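Skellus delivery robot: simulation license, progress report
By Janelle Marquez, June
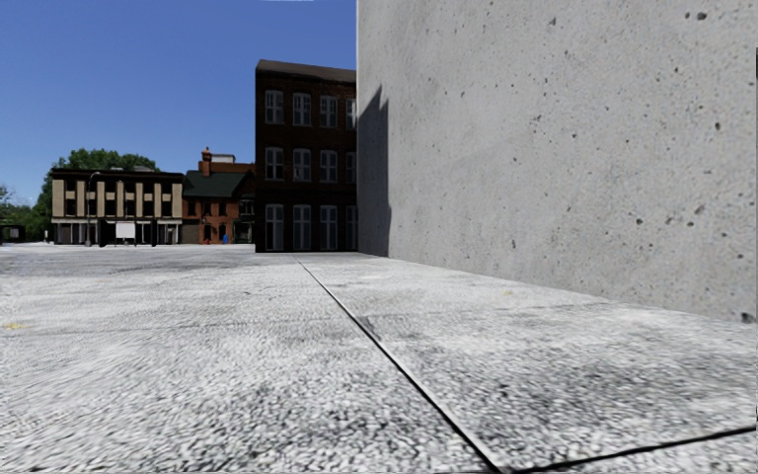 Work this period covered the trial of the Drellero simulation package, which we are reviewing for route testing before any Skellus unit goes out on a sidewalk. Dindo Sarmiento completed 2,534 runs on the town plaza map. Most of the effort went into the corner where the long concrete wall hides part of the brick building behind it, and into the joint lines between the paving slabs. The stock planner treated the dark joints as curbs and stopped in 18 runs. Drellero support supplied a revised threshold file; retesting is in progress.

Open items: two. Wheel slip on coarse paving is not modeled in the base license, and the add-on price is still under discussion. Log export drops the last second of each run. Jonalyn Samonte has reported both.

Spending is within the approved amount. We request an extension of almost two months to finish the retest.

Last updated: June
This site uses cookies. Accept | Manage settings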